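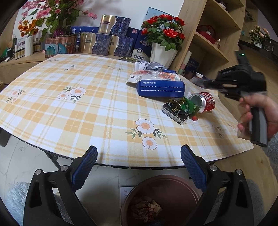
What makes a table messy? Mostly it is small things that have no home of their own and so settle on the nearest flat surface.

Reading time: 5 minutes

Welcome to the second part of the course, in which we leave the closets behind and come, at long last, to the table. I have a soft spot for this chapter, because almost every reader has a table like it somewhere — a pretty flowered cloth, and on top of it a little gathering of odds and ends that came out of pockets and bags. In February we tried the Povo method with a group of beginners, and they spent around 60 minutes on one table, talking happily the whole time!

Start by looking before you touch anything. A lighter, a green packet, a coffee box and a clear plastic package may all lie in one heap, and yet they belong in quite different places. Ask of each one where you would go to look for it, and let that answer decide. 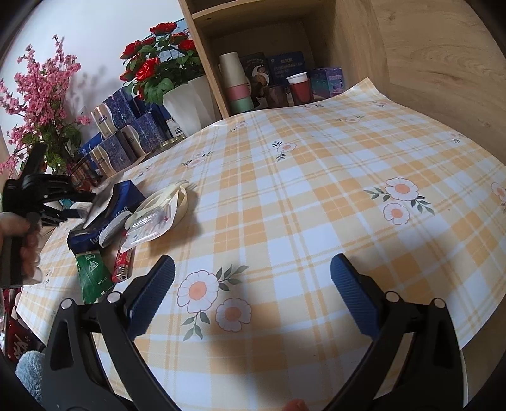 2.1 Sorting the Small Things

Clear a corner of the cloth and set out two groups, what stays in the room and what leaves it. Keep the wastebasket close by, and take your time.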